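Home | Posts | Notes | About | Older | Newer

Notes from the collecting room, part 2

In the last post I wrote how we decided to gather the examples by ourselves instead of buying them. Now it is March and we are in the middle of the work, so I want to write down how it goes while I still remember it well.

The project has the name Nandodel. The goal is 3000 good examples of grasping and placing, and every example is one short recording with the view from the wrist. We do 6 hours of collecting in a day. I wanted 8 in the beginning, but after the sixth hour my hands become lazy and the movements are all alike, and a learning system will copy this laziness very faithfully.

We divide the objects in two groups, hard and soft. The hard group is plastic parts, boxes, things with screw holes and edges. I expected that it will be the easy group.
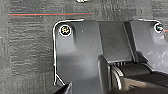

My first mistake was to always come to the object from the same side. The first model we trained at Arnlow was very good from the left and from the right it was like a blind person. So now I have a paper list next to me, and before every recording I read from it the side, the height and the speed. It is slower, but I stopped trusting my own idea of "random". When I believe I am random, I am usually repeating the same three things.

The second mistake was with failed attempts. I deleted them all in the first week. A colleague asked me where they were, and I was a little ashamed. Now we keep every failure with a label, and also the attempts where the grasp was bad and I corrected it in the middle. I think these corrections will be the most useful part -- but we will see it only after training.

Soft things take much more patience. A cloth has no one correct place for the fingers, and it doesn't return to the same shape when you put it back. I write one line of notes for each recording, for example "folded edge, one layer" or "edge, two layers, slow". 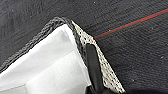 The labels are checked in the evening by a second person, with the Donden tool, which lets you play two recordings side by side. We agree most of the time. When we don't agree, it is almost always about the moment when a grasp begins: at first contact, or when the fingers stop closing? We chose first contact and wrote it on the wall.

There is also the question of what to do with the time between two tasks, when the arm is moving and the wrist looks somewhere else. I was cutting these parts out. Now I leave them in and give them their own label, "transit". 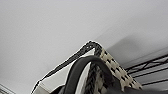

Mthembu wrote to me after reading the draft that I should keep the transit parts but not let them be more than the real work, or the system will learn mostly to travel. I think it is good advice, and I will look at the proportion before the next training.

Next time I will write about how we store all this.

Comments

gripfan: Do you change the light also? Our model failed when the sun moved to the other window.

Author: Yes, we change it, but not enough. I will add it to the paper list.

slow_learner: The question about first contact was a long fight in our lab too. We chose the other answer and I still regret it.

tomato: Thank you for writing about the failures. Please show the paper list in the next post!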